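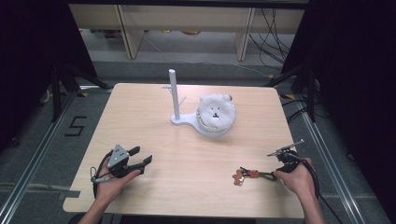
Julio – apuntes de Wanting Xu
Imprimir | Enviar por e-mail

Tema 4. Fijación de precios en el pequeño comercio (resumen, completar con lo de clase)

Coste fijo / coste variable. Repasar tema 2, no lo repito.

Caso Grorero: tienda de regalos, un solo local. Costes fijos del mes 3.389 euros. Compra el artículo a 12, lo vende a 22. Margen unitario 10. Punto muerto = 3.389 / 10, o sea 339 unidades (se redondea siempre hacia arriba, en el examen pasado media clase puso 338).

Si sube el alquiler 910 euros: 4.299 / 10 = 430 unidades. Misma cuenta, otro numerador.

Margen sobre coste y margen sobre venta NO son lo mismo. Sobre coste 83 %, sobre venta 45 %. Decid siempre cual usáis.

Precio psicológico: 21,95 en vez de 22. Efecto discutido – ver lectura de Chi-keung Kao, pág. 34, solo el primer apartado.

Descuentos. Con un 10 % el precio baja a 19,80 y el margen a 7,80. Hay que vender 435 para cubrir lo mismo. Calculadlo antes de poner el cartel!

Pendiente: elasticidad, caso Clivach (lo expone Meinir Trevor). Ejercicios 1 a 6, entregar por parejas, a mano o impreso, no por corero.

Última actualización: julio, 18:40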